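Sim demos for a grasping policy — how many before it stops being rubbish?

Posted in Robots and Automation, January 2020

Olga Teixeira

Hi all. Small project, me and one other person, evenings mostly. Collecting grasp examples in simulation for a learned pick policy. Two-finger gripper, wrist camera, wood table texture, a handful of objects dropped at random. We drive it by hand with a gamepad and save every episode.

So far 1577 episodes. Of those 59 are marked bad and thrown out (dropped object, arm hit the table, I sneezed on the trigger, etc).

Trained on the lot. Works fine when there's one thing on the table. Put two things close together, one lying over the other, and it goes to pieces — dithers above them, closes on nothing, or shoves the pair along. Real arm is at the Belstead workshop and we only get it one afternoon a fortnight so I want the sim side sorted first.

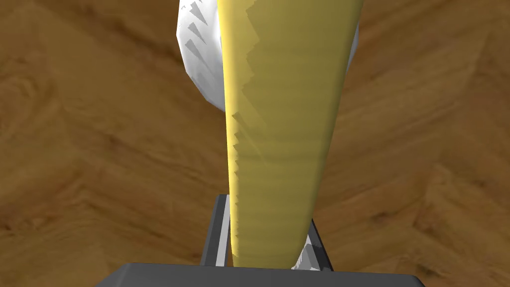 Also the shading. Jagged steps along the edges of things, worst on curved stuff, little triangles where there should be a smooth shadow. Is that going to matter or will the network ignore it? Rui at the workshop says leave it, my partner says re-render everything. Re-rendering is a couple of nights on our machine so not the end of the world, but I'd rather not if its pointless.

So: more episodes? better episodes? fix the shadows first? All three? Sorry for the wall of text, typing this before work.

Rui Garcia

I'm the Rui. Still say leave the shadows till last.

Go and count how many of your episodes have two objects touching. I had a look at the folder when you sent it in October and it was hardly any, the random drop spreads them out. You've taught it single objects 1400-odd times and then you're cross that it only knows single objects. Change the spawn so the second object lands within a hand's width of the first, half the time. Then record a few hundred of those and nothing else for a week.

Second thing — your driving. You hover. I do it too, everyone does with a gamepad, you stop above the thing and think. The policy copies the thinking. When it gets unsure it sits there like you did. Trim the pauses or practise the pick a couple of times before hitting record.

Keep the 59 by the way, don't delete them. Label them. Handy later if you want something that spots a failed grasp.

mota_bench

More data. Its always more data

Veter

Agree with most of what Rui wrote, bit different on the shadows.

Stair-step edges and triangles on curved surfaces look like a low-res shadow map, or self-shadowing with the bias set too small. Check two settings: shadow map size, and depth bias. Push the bias up bit by bit till the triangles go, stop there or shadows start floating away from the objects. Ten minutes' work. Or switch shadows off altogether for half the episodes and see if the score changes. If it doesn't, you've got your answer and no need to argue about it at home.

Why I'd bother: there are zigzags on both objects where one lies over the other, and that's just the case you're failing on. The edge between the two is what the policy needs and jagged shading can't help it there. Could be nothing. On ours it did matter, a bit — we had 80 test layouts with overlapping objects, fixed the shadows, and got 8 more of them right with the same episodes. Not huge. Free though.

If you saved joint states and object poses you can replay and re-render, no need to drive any of it again. If you only saved the video... ah well. Save the states from now on.

One more, keep a fixed test set. Same layouts every time, never train on them. Sounds like you're judging by eye atm and you'll go round in circles.

Olga Teixeira

Thanks both. States are saved, phew. Bias was at the default, have turned it up and will run the on/off comparison tonight. Rui I counted, you were right about the touching ones, don't be smug. Will change the spawn at the weekend and record a fresh batch. No idea about the hovering, will watch some back. Anyone know if Nesico pads have less dead zone than the cheap ones? Can start a new thread for that.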